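Heriberto Bermúdez came home to Tristthorpe on a Friday in June, on the last bus, with 374 dollars in an envelope and his father's coat over his arm. The house on Lasance Street had been shut for two months. His sister had left the key under the brick and a note on the table about the water heater.

He read the note twice. Then he opened the windows and sat down without turning on the lamp.

The coat was heavy brown wool. His father had worn it to the cannery every winter and had bought it in Grajales, before the boys were born, from a man who swore it would outlast him. The lining was torn at the left pocket. Heriberto put two fingers through the hole and felt paper.

It took him a while to work it out. It was a ferry ticket to Grilerine, one way, number 3025, never punched.

He knew his father had never been to Grilerine. He had never been on the ferry at all. He said boats were for people with somewhere to go.

Heriberto got up and went into the kitchen.

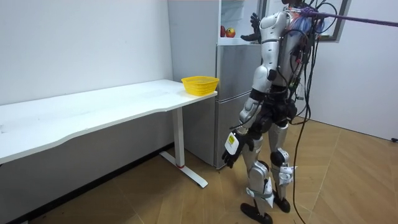
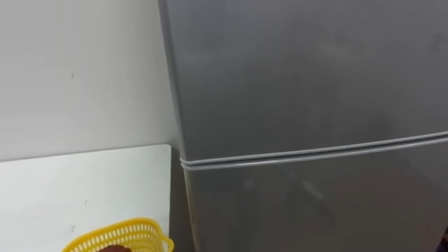

The refrigerator, gray, with the freezer on top.

He drank a glass of water at the sink and rinsed the glass. Across the street a woman was calling a dog.

He phoned his sister.

"Did Dad ever talk about Grilerine?" he asked.

"No. Why?"

"There was a ticket in his coat."

She was quiet. He could hear her television.

"Mom's cousin lived there," she said. "The one who wrote letters."

"What happened to her?"

"I don't know. The letters stopped. Did you light the water heater?"

"Not yet."

"Read the note," she said. "You have to hold the button down."

He said he would. After she hung up he laid the ticket on the table, smoothed it flat with his thumb, and went to look for matches.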